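**Ticket 628 · Teleoperación, tarea «recoger basura del dormitorio»**
Estado: abierto (otra vez)
Abierto: 28/07/2022
Proyecto: Kereama / puesto de Letside

**Síntoma.** Al grabar demostraciones con los dos brazos, la pinza derecha responde con retraso respecto al mando. La izquierda va fina. El operador compensa por instinto y el modelo, que es buen alumno, aprende también la compensación.

**Pasos probados**

- Reinicio del mando derecho. Nada.
- Recalibración de ambos brazos. Nada, pero quedó muy bonita.
- Cambio del cable del mando por uno de Dukasell. El retraso baja de 88 a 40 ms en reposo y vuelve a subir en cuanto hay que agarrar algo, o sea, cuando importa.
- Tanda de 30 demostraciones a velocidad reducida: papelera sujeta con la izquierda, residuos con la derecha.
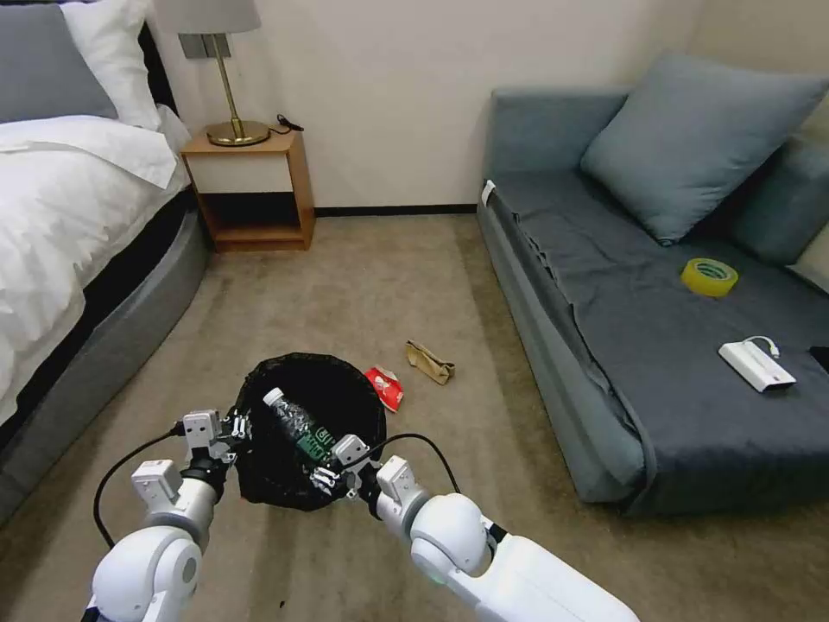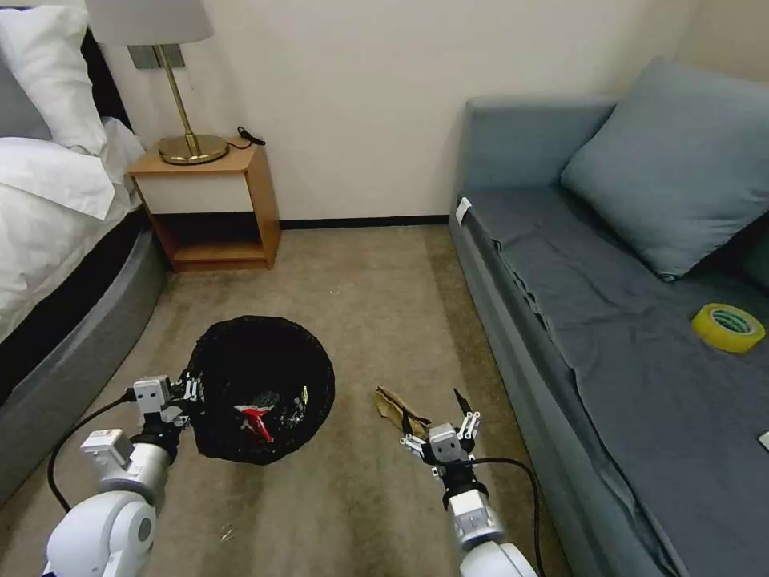
Ikus contesta que el retraso no está en el cable, que lo mismo les pasó en febrero y que era el filtro de suavizado, activado por defecto solo en el lado derecho por motivos que se han perdido en la historia. Piden ponerlo a cero en el fichero del mando, no en el panel, porque el panel guarda los cambios cuando le apetece.

**Pendiente**

- [ ] Filtro a cero y repetir la tanda
- [ ] Marcar las 30 anteriores como «no entrenar»
- [ ] Devolver el cable a Dukasell, si lo aceptan sin caja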